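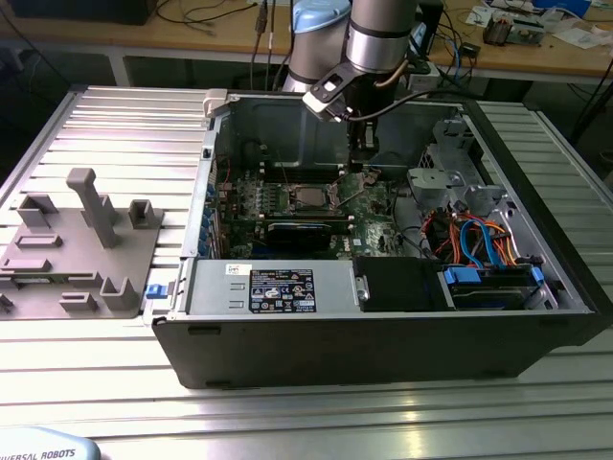 Just buy a laptop like a normal person, was Jeanine Van Loon's advice when I told her I was thinking of doing up the old desktop again, and she followed it up with three links to things on sale, one of them pink. I love Jeanine. I did look at the pink one. But I've been a desktop person my entire adult life and I'm not ready to give it up, so what follows is a very long answer to a text message that probably only wanted a thumbs up.

My tower is 12 years old. I bought it with my first proper pay from the job at Hollthorpe, back when I was living in the flat with the mouldy bathroom, and it has moved house with me four times since, always on the front passenger seat with the seatbelt on. It's big and ugly and it hums. When you press the button it thinks about things for a good long while, and I go and put the kettle on, and by the time the tea's brewed it's ready for me. I know an awful lot of people would find that unbearable but I've come to like it. There's a start to the day's work. I open a laptop lid and I'm just instantly in there with the emails, half asleep, no run-up at all.

The other thing is that it lives in one spot. It's in the back room, on the desk that used to be Mum's sewing table, and when I walk out of that room I've left the computer. I can't take it to bed. I can't prop it on the arm of the couch and do the banking during the cricket — well, there's the phone, but banking on the phone makes my eyes go funny, so I don't. I had a work laptop for a couple of years and I swear I was never off the thing. I'd be stirring the pasta with one hand and answering someone about an invoice with the other.

Anyway. It had been getting slower since about Christmas and in February it started switching itself off. No warning, no blue screen, just a clunk and then silence, and usually when I hadn't saved. I lost most of a letter to my aunt that way, and it was a good letter too, with a long bit in it about the neighbour's chooks. We'd had that string of awful days (the worst was 41 and the back room has no air con) so I blamed the heat and started only using it before breakfast. Then it conked out on me at half past six on a perfectly cool morning and I had to admit there was something going on.

I mentioned it on the gardening forum, of all places, in the thread where we complain about stuff that isn't gardening. Fung-ping Mak asked me when I'd last cleaned it. Cleaned it? I'd wiped the top. I'd run a cloth over the front every now and then when people were coming around. It had never once occurred to me to take the side off, which is a bit embarrassing to type, because I'm the same woman who pulls the lint filter out of the dryer after every single load and lectures her brother about it.

So I watched a couple of videos, turned it off at the wall, carried it out to the back step and undid it. Oh, the fluff! There was a grey felt over everything, like the stuff you find behind a fridge, and a fair bit of it was unmistakably Biscuit, who's been gone for six years now, poor old boy. I had a little moment out there with the dog hair, I won't lie. Then I got stuck in with a soft paintbrush and a can of air, and I sneezed for the rest of the afternoon. If you're going to do it, do it outside, and hold the fan blades still with a finger while you blow at them. And have a think about which way the wind's going, unlike me.

That fixed the switching off. I was so pleased with myself I told everyone, including the bloke at the servo.

It was still slow though, and once I'd been inside the thing I wasn't scared of it anymore, which is dangerous. I started reading. The general opinion seemed to be that an old computer with a spinning hard drive will feel like a different machine if you swap in one of the solid state ones, and that a bit more memory wouldn't hurt either. I got both second-hand through a little shop called Chuensuk that does repairs and sells parts out of the back, and the whole lot came to 138 dollars including a cable I didn't end up needing. Jeanine's pink laptop was a lot more than that, I'll just say.

Sakda Paisan at the counter was lovely about my questions, and there were plenty. He wrote down the order to do things in on the back of my receipt: copy everything first, then check the copy, then swap. He underlined check. I'm passing that along because I'd have skipped it for sure, and when I did check, there was an entire folder of scanned photos that hadn't gone across. All the ones from the Plevadska trip, my grandmother's village, with the plum trees and the terrible perms. I have no idea why it missed them. I copied that folder again on its own and it was fine, but my stomach went right through the floor for a minute.

The memory was easy. You line it up with the notch and push harder than feels polite until it clicks. The drive took me two evenings, mostly because I'd put one of the plugs in not quite far enough and then spent ages convinced I'd bought a dud. I took it out, put it back, went and had a sook in the kitchen, ate some toast, came back and pushed. There it was.

And now it starts before the kettle's boiled! I've lost my tea break, which I hadn't thought about at all beforehand. I've decided I'm allowed to make the tea first and then press the button, so the order's changed but the tea hasn't.

I've had the same argument made to me a few different ways since I started telling people about this. Kulap Phetsri said in the comments last time that it's a false economy, and that I'll be back in a year with something else gone wrong. Maybe! The power supply is as old as the rest of it, and I gather they don't go forever. But I'd have another year out of it by then, and I'd know how to take the side off. I also had a go at working out what I do with a computer, and it's letters, photos, the family tree, the household accounts in a spreadsheet with too many colours, and the Sornetti knitting patterns, which come as PDFs so enormous they could've stopped a tank. None of that has changed much in a decade. I'm not making films.

I will concede one point to the laptop mob, which is the cords. There are so many cords behind that desk. I pulled it out from the wall while I had everything unplugged, and found two that weren't attached to anything at either end, plus a biro, a hair tie and the good scissors. I've labelled what's left with bread tags and a marker. It looks daft and I'm very happy with it.

The old drive is in a sandwich bag in the hall cupboard with the date on it, 2026-04-05, and I'm leaving it there until I'm certain I've got everything off it. After that I'll ask at Chuensuk what they do with them, because I don't want to just bung it in the bin with all my tax returns on it.

Next job is the keyboard, where the letter E has worn clean away and there's something crunchy under the space bar. Jaruwan Nilsuwan has told me you can pop the keys off and wash them in a bowl of warm soapy water, and that I should take a photo of where they all go first. I'm going to give it a go this weekend if the rain keeps up. And Jeanine, I did send the pink one to my niece, so your links weren't wasted — she wants to know if it comes in green.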